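Grillberg bench notebook
14 April 2022

Fault: left gripper pose jumps, then drops out. Third session running. Writing it all down because the last two times I wrote "weird, restarted, fine" and that has been of limited help to anyone.

Symptom first. Operator wears the head camera, holds the two grippers, does the cable pickup task. Right side tracks like it has read the manual. Left side is good for a while, then the logged pose hops 18 cm toward the door, hops back, and a bit later stops updating altogether. The LED stays green the whole time. The LED would stay green if the building was on fire. It tells you the cube has power and that is the extent of its interest in our affairs.

Pudby (the logging box, for whoever inherits this) wrote 900 frames of the left hand sitting perfectly still at the last good position before it raised a warning. So the timeout is wrong too. Separate problem, see bottom.

Things I was sure it was, in order:

Marker detection. Glare off the floor, I said, with confidence. Dropped the blinds, turned off the overhead row nearest the window, ran again. Same hop. Ran it with every light on out of spite. Same hop.

Cube calibration. Redid it, both cubes. Left came out a hair different from the old values, nowhere near 18 cm. Kept the new ones anyway since I'd suffered for them.

Firmware. Flashed the left gripper back to the build from before Altirico sent us the "stability" update. No change, and now I have two grippers on different builds. Put it back.

Sieglinde Rothe came by around then and asked if I had tried swapping the cables. I said the cables were fine. She went to get coffee.
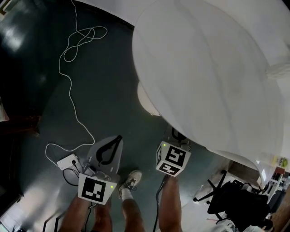 Swapped the cables. Fault moved to the right hand.

So it's the left cable, or to be exact the one that has been the left cable since we set up the station. Meter says continuity is fine when it lies straight. Bend it close to the gripper end and it comes and goes. The task has people working low down, half under the tabletop, wrists turned in, and that bend is the one the cable gets over and over. Chair casters may have had their say as well. I have no proof on the casters but I have seen how people here use chairs.

The hop makes sense now, kind of. When the gripper link blinks, the tracker falls back to the marker alone, and at a steep angle it can pick the flipped solution for the cube. Link returns, pose snaps back. Link stays dead, Pudby just repeats the last value and looks pleased with itself.

Safety bit, and the reason this is going on the wall and not only in here. Yesterday we had the live follow mode on, with the Hellwig arm mirroring the left hand inside the cage. An 18 cm hop on the input is an 18 cm hop on the arm, as fast as the speed limit allows. It hit the soft stop and sat there. Cage was shut, no one near it, nothing bent. I still don't love it. I had put that down as "operator sneezed" and I would like to withdraw that remark. (Sorry, Sieglinde.)

Done today:
Bad cable cut in half so it can't be rescued from the bin again. We have history.
Spare fitted, with a strain relief sleeve at the gripper end.
Follow mode OFF until the jump filter is in. Taped a note over the switch.
Stale pose timeout in Pudby changed to 5 frames. Any longer than that and it should stop and complain.

Reran after the swap: 300 pickups, no hops, no dropouts on either side. My knees would like it noted that pickups are done at floor level.

To do:
Flag yesterday's left hand data as suspect. The two sessions before it too, probably. Somebody has to go through them and I have a feeling I know who.
Jump filter: reject any step bigger than a hand could manage between frames. Should have been there from day one.
Order spare cables, the ones with the soft jacket. Supplier says May.
Reroute the gripper cables up the back of the arm with straps so they aren't trailing. Try it on someone with sleeves.
Ask Altirico if the LED can be made to mean something.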